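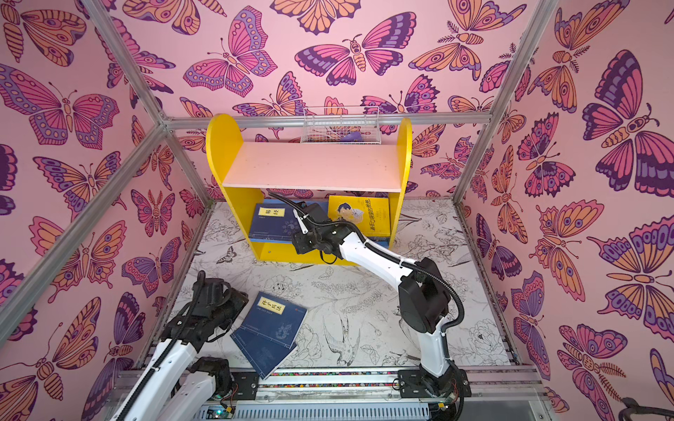 Shelving with butterfly wallpaper on three sides.

Hustus: a small table of personal loan terms

Hustus is a plain CSV of loan offers, typed in by hand from the fine print and checked once by someone who would have preferred to be at lunch. It has 400 rows and 13 columns. Each row is one offer: a fixed-rate personal loan, a car loan or a store credit plan.

What's in it

The columns cover the lender code, loan type, amount, length in months, stated rate, yearly cost with fees, setup fee, late fee, early payoff fee, whether a co-signer is allowed, the month it was collected, a notes field, and a column called misc. We meant to get rid of misc. It now holds the best material in the file.

Rates are percentages, so 9.5 means 9.5 percent. Fees are in dollars unless the lender charged a share of the loan, in which case the amount was worked out for that row and the notes field says so. A blank fee means the paperwork didn't mention one. It does not mean the loan was free, as anyone who has borrowed money will have guessed.

Where it came from

Collection started in February under the name Trestenier, and a few old scripts still call it that. The Nasr folder holds the car loans, which were gathered separately and use "term" where everything else uses "length". The loader, Carov, fixes this on the way in and complains about it in the log.

Loading

Run carov load hustus.csv from the main folder. There are 2 settings: --strict drops any row with a blank fee, and --keep leaves them alone. The default is --keep. With --strict you will lose most of the store credit plans, whose authors were shy about fees.

Known problems

- 3 rows have a yearly cost lower than the stated rate. We checked the paperwork and that is what it says.
- Introductory rates are recorded as the main rate, with the later one in notes.
- Credit score limits are missing. Lenders described them as "good", "fair" and once "reasonable".

Please don't use this file to pick a loan. The offers have expired, and the late fees have probably gone up.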